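**Strawberries going mushy in 2 days, what am I doing wrong??**

posted by moffat_mum

Ok so I buy the big punnet from the market in Colwood, usually 1,000 g because it's cheaper than two of the 500s. Get them home, rinse the lot in the sink, back in the plastic punnet and into the fridge. By the second morning half of them are soft and there's always one with fur on it at the bottom. Kids won't touch them after that and neither will I.

Have tried: paper towel on top (nope), the crisper drawer, the door shelf. Hulling them all first so they're ready for lunchboxes, which was worse if anything. Don't want to buy a fancy container unless someone swears by it. My sister reckons leave them on the bench but it's December and our kitchen is an oven.

Any ideas? Need them to last til the end of the school week, or at least to pav night.

---

**Sheena Strachan**

It's the washing. Don't wash untill you're about to eat them. Water sits under the leaves and down in the bottom of the punnet and off they go.

What I do, takes five minutes:

- tip the whole lot out on a tea towel as soon as you're home
- pull out anything bruised or weepy, eat those first or into the freezer
- leave the green tops ON. Cut top = open wound, goes soft from there
- flat dish, paper towel underneath, single layer, lid on loose
- change the towel if it's damp

Then only take out what you want. If it's one, it's one. Give it a rinse, into a little bowl, rest stay in the fridge. 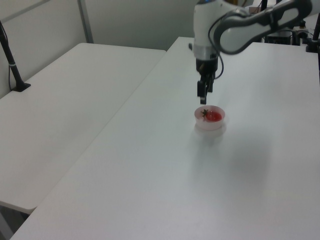
*Photo: Sheena Strachan*

Top still on, see. Pull it off at the table, or let the kids use it as a handle. Small bowls are good for this btw, you don't end up with a great pile sitting out warm and then going back in the fridge, which I'm guessing is happening at yours too.

For the pav just hull and slice right before it goes out. If you slice early they leak all over the cream.

Mine go five days like this, sometimes six if they were decent to start with. Market ones vary alot. Turn the punnet over and look at the bottom before you pay, if there's red juice put it back.

---

**Grolonton**

Vinegar bath. 1 part white vinegar to 3 parts cold water, swish, rinse, then DRY them properly. And I mean properly, salad spinner lined with paper towel, then spread out for a bit. Disagree with Sheena that you can't wash ahead, you can, it's the putting away wet that kills them. No they don't taste like vinegar if you rinse.

Bit of a faff for a kilo though. I do it with a 600 g tray and that's my limit.

Ones that are already soft: chop, spoon of sugar, few mins in a pan, good on porridge or ice cream. Throw the furry ones obviously, and check whatever was touching them.

---

**dovirard**

just buy less at a time? or frozen, same price at our shops and fine for smoothies. no good for pav tho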